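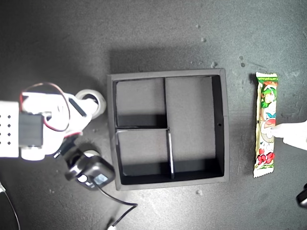 Unit 2 handout – sorting small things into a divided tray
Household Organising, evening group. Tutor: Anong Yimyam

Bring this back next time, we use it again for the drawer session.

What we covered
Start with the tray empty. Look at the spaces before you look at the things. Most people do it the other way and end up with tape wedged in sideways. Ours has three compartments, two short ones on the left and a long one down the right. Cheap version from Femolgate is fine, the Ritell one has taller walls. No need to spend more than 16 pounds.

Wipe the table first. Crumbs get carried into the tray on the bottom of things and then they live there. Old tissue or a soft cloth, dry, then shake it out over the bin.
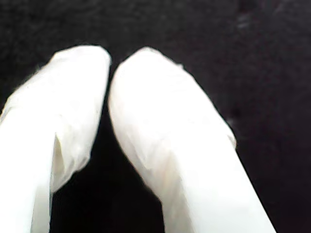

Should I line the compartments with tissue or cloth?
Only for things that scratch or rattle. Tape, snacks and pens don't need it, and lining eats up height in a shallow tray. If you do line, cut the piece to the floor of the compartment and don't run it up the walls.

Which thing goes where
Round things – short compartments. Long things – long one. Joaquim asked about rolls of tape standing on edge: they roll, lay them flat. One roll to a space if you can, so you can lift it out with a finger through the middle.

Snacks. Nga's point was a good one, food and stationery in the same tray is ok if the food is sealed and has its own space. Open packets go in a tin.

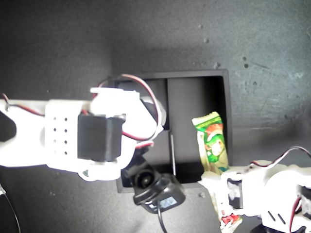

Small packets can stand up against a side wall, front facing out, so you know what's left without rummaging. Tall ones fall over so lay them down. Check the dates when you refil.

Too long for the tray?
Bars are the usual trouble. A bar in a wrapper has a crimped end that adds more than you'd think, so measure the wrapper and not the bar. Hanging over a bit is fine on a worktop, no good in a drawer – it will catch on the front. 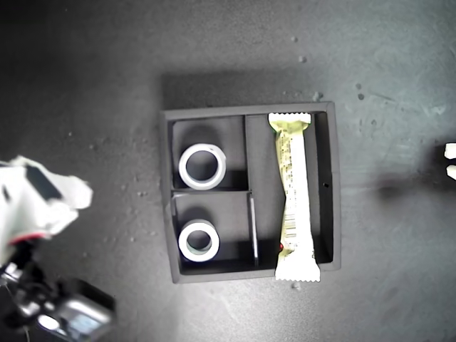
Same goes for rulers, straws, and those long lighters. Measure the inside of the drawer, about 80 mm deep in most kitchens, then the tray, then teh longest thing. Write all of it down.

For next time
– one drawer or shelf at home, emptied and sorted
– a list of what went in and what you moved out
– 200 words on what you changed your mind about
Cường and Tài have the spare trays, ask them if you need one. Start is 7 pm, same room.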